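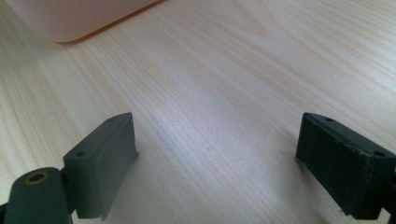
Pletex is looking for patient, curious people to help us teach robots everyday table tasks at our Wetlow studio, and we would love to hear from you, even if you've never been near a robot in your life!

You'll do ordinary things like picking up containers, moving them over and setting them down again, using a hand-held gripper that records how you move. Once you're comfortable with that (most people take an afternoon or so), you can also try steering one of our arms by remote control, which takes a little more getting used to but is a lot of fun.

Sessions last 2 hours, with a proper break and decent coffee, and you can sign up for as many as you like through the end of March. We pay $29 an hour, and there's a $400 bonus for anyone who finishes the full program. You should be 18 or older and comfortable using your hands for a good stretch at a time. Left-handed folks are especially welcome, as we're short on you.

To apply, fill out the short form on our Wetlow page by Nov 22, 2024, and tell us a bit about yourself and which hours suit you.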